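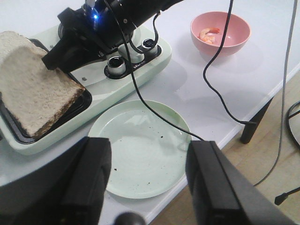

Green sandwich maker, first slice on the plate, the shrimp still in its bowl.

3 min read

Subject: Re: [small-kitchens] Shrimp toast in a sandwich maker?

Wed 12 October, a member in Palholm wrote:

> I have a sandwich maker with two knobs and I use it only for
> cheese. Has anyone tried shrimp in it? My bread becomes soft in
> the middle and the filling runs out at the front. Also, does the
> bread have to fit completely? Mine is always a little too long.

Hello all,

I make shrimp sandwiches most weeks, so I will try to answer in order.

The bread first. I use plain white bread with a thin crust, one day old. Fresh bread from the Halvorsen bakery is very good to eat, but it is too wet for this purpose. In the photo you see that my slice also hangs over the front of the black plate. I don't cut it before. I push it back when the second slice goes on, and if it still does not fit I trim the crust with scissors.

The shrimp should be cooked already, and dry. I keep it in a small bowl next to the machine – mine is the pink one – and I pat it with kitchen paper before it goes on the bread. One big shrimp cut the long way is enough for a child. For myself I take three. Add a little butter and some lemon peel, but no juice, please. I believe the juice is what makes your middle soft.

About the knobs I can't promise anything, as every model has its own marks. With mine I set 14 minutes on the kitchen timer for two rounds, with the heating up included. I look at it once in each round and not more.

Put your plate on the table before you open the lid. My green one has a low rim, and this keeps the crumbs where they should be. Let the sandwich rest there for a moment before you cut it.

For cleaning I wait until everything is cold and wipe the black part with a soft cloth. Please no metal spoon – I ruined my first machine like this, one December, and the shop on Trotusgate could not help me.

Does somebody know if frozen shrimp from the 549 gram bag is good enough? I have only used the ones from the counter.

Best regards from Bultovier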